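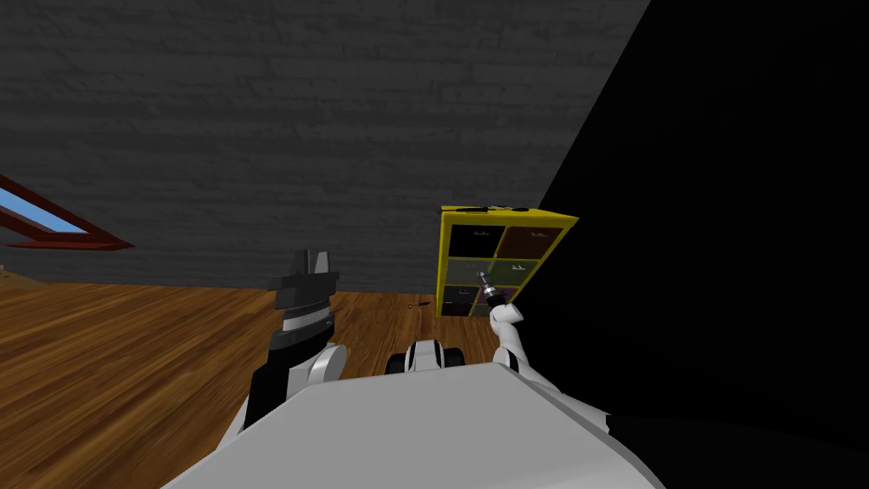
The arms were never the hard part, according to Svenja Wallner. It's the shelf. Get the robot to put a tool back in the right cubby and the rest of the build is just cable ties, she told the Tevby workshop group this month.

Short update then. The two-arm build, nicknamed Braltard, is still living in simulation – brick wall, plank floor, yellow shelf with eight cubbies, one gripper on each arm. Real frame is half bolted together on the back bench at Elcombe Street. 63 parts printed so far, four reprinted after the wrist brackets cracked. Motors due in November, if the supplier sticks to it.

Current job is tool handling. Right arm holds a small tool by the shelf, left stays clear untill it's needed. Theresia Widmer rewrote the reach code last week and says a full run now takes six minutes on her old laptop, down from far too long. She wants the shelf tried at odd angles too, as the floor in the real shop isnt level and never will be.

Next up – wiring the shoulders, then a first power-on with both arms clamped down. Two spare motor drivers wanted, used is fine. Bring them by any evening after 6.

Build notes are in the binder by the door. Please put it back.

Search news Enter keyword Go

News > Workshop > Builds

Contact | © Tevby Workshop | Back to top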